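Tips for paper cups with the Granance hand gripper kit

Had the Granance pair on loan from Vadlow for 5 weeks now. Two handles, two sets of jaws, you squeeze, it grips. Price was 396 when I looked in October, spare finger pads extra. Notes as I go, sorry for the mess.

1. Start with plain paper cups. Cheap, light, and they tell you right away if you're squeezing too hard. Went through 124 of them before I stopped denting rims. Buy the big sleeve.

2. Grab near the base for tipping. The bottom end of the cup is stiffer than the mouth. One jaw there, the other gripper's fingers come up from underneath to steady it.

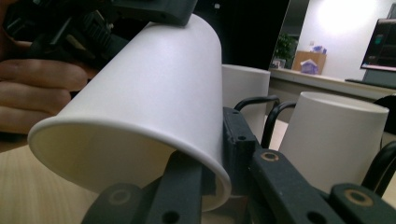 3. Standing cups: come in level, fingers on the sides. Close slow. Stop when the pads touch, then a hair more. Keep teh other gripper open and back near the table edge till you need it. Two in at once and they bump.

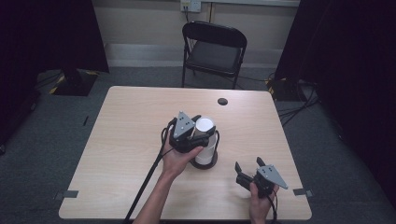 4. Cables. My one real gripe. They loop up by the fingers and trail off the handles, and a loose loop will knock a cup flat. Run them off the side of the table before you start. Velcro ties help, none in the box.

5. Check the screws. Mine worked a bit loose by week two. Snug, dont crank, they're going into plastic.

6. Wipe the pads. Dry cloth only. Kyriakidis makes a grip spray, tried it, left a film on the cups. Skip.

Worth it? For light stuff, yes. Handle is comfy for an hour, less after that. The Damport set is 1,277 and I didnt stack cups any better with it. Vadlow takes returns if you keep the foam.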